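Ticket: Label printer drops jobs after idle period
Product: Werno label printer, Murkora print server
Site: Tawfik, ground floor
Priority: Medium
Status: Resolved, monitoring until May 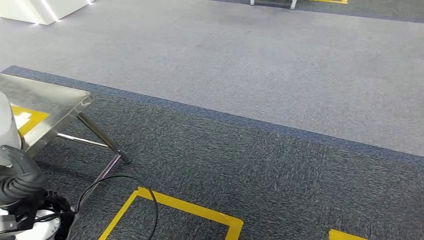 Labels sent from the order system stop printing once the printer has been idle for 60 minutes. The server marks each job as sent and removes it from the queue. No paper comes out and no error shows on the panel. A power cycle restores printing until the next idle period. First suspicion was the cable run, as network drops on this floor have been damaged by chair casters before. The floor is carpet tile, light gray on one side and charcoal on the other, with a narrow blue-gray band where the two meet. The patch lead to the printer was swapped for a known good one and the fault came back the same afternoon, so cabling was set aside.

Environment

Print server: Murkora, current release, one queue per printer
Printer: Werno, wired network, fixed address
Order system: Zurkutov, sends jobs to the server over the local network
Other printers on the same server: three, none affected
Wireless: disabled on the printer

Reported behavior

User sends a label at the start of the shift. Nothing prints. User sends it again, two or three times. Still nothing. After a power cycle the printer comes up, takes the next job and works normally. The earlier jobs do not come out and have to be sent again from the order system. This has led to at least one order going out with a handwritten label.

Entry 1

Pulled the server log for the queue. It holds 3,728 jobs, all with status "sent". Compared against the printer's own counter page: 523 of those jobs have no matching entry on the printer. The missing jobs fall in clusters, and every cluster starts after a gap in printing. No missing jobs during busy hours.

Entry 2

Replaced patch lead. Moved the printer to a different switch port. Checked port counters before and after: no errors, no collisions, link stays up through the idle period. Printer answers ping while in the failed state. This rules out a dead link. Fault returned after the next idle period.

Entry 3

Checked for an address conflict. Shut the printer down and pinged its address from the server. No reply, so no second device is using it. Address is outside the range handed out automatically. Left as is.

Entry 4

Printed a test page from the printer panel while in the failed state. Test page printed correctly. The print head, media sensor and ribbon are fine and the fault is in how the printer receives jobs.

Then sent a plain text file straight to the printer from a laptop, bypassing the server. It printed. Sent a label from the server one minute later. It did not print. The printer will accept a new connection in the failed state but ignores the one the server is using.

Entry 5

Captured traffic on the server side. Murkora opens one connection to the printer and keeps it open between jobs. After 60 minutes without data the printer enters sleep mode and discards its side of the connection without telling the server. The next job is written to the old connection. The server gets no immediate failure, logs the job as sent and deletes it from the spool.

The other three printers have sleep mode turned off, which explains why they were never affected. This one was reset to factory defaults when its main board was replaced, and sleep mode is on by default.

Entry 6

Changes made, in this order:

1. On the printer: Settings, Power, Sleep timer, changed from 60 to Off. Saved and restarted.
2. On the server: queue properties, Connection, changed from "Keep open" to "Close after each job".
3. On the server: turned on "Wait for printer confirmation" for this queue.
4. On the server: job retention changed from "Delete when sent" to "Keep last 100".

Change 1 alone should stop the fault. Changes 2 and 3 guard against the setting being lost in another reset. Change 4 means a lost job can be reprinted from the server without going back to the order system.

Note on change 3 - confirmation adds a short delay between labels. With long batches the users may notice it. If it becomes a complaint, turn it off and leave the other three in place.

Entry 7

Tested with the printer left idle overnight. First label on Tuesday morning printed on the first attempt. Sent a batch of 100 test labels and compared the server log to the printer counter. Counts match, no missing jobs.

Repeated with the sleep timer turned back on, to check changes 2 and 3 by themselves. Printer went to sleep, then woke and printed when a job was sent. First label was slower than usual but nothing was lost. Sleep timer set back to Off.

Root cause

Printer sleep mode dropped an open connection that the server treated as still valid. The server did not check for delivery before deleting the job.

Follow-up

- Export the printer settings to a file and store it with the site records, so they can be loaded after a reset. Done.
- Apply changes 2 and 4 to the other three queues. Open, to be done outside working hours.
- Add the sleep timer to the checklist for board replacements. Done.
- Ask the order system supplier if Zurkutov can flag labels with no confirmation. Open, request sent, no reply yet.

If the fault comes back, do not power cycle the printer first. Print the counter page from the panel, save the server log for the queue, and attach both to this ticket.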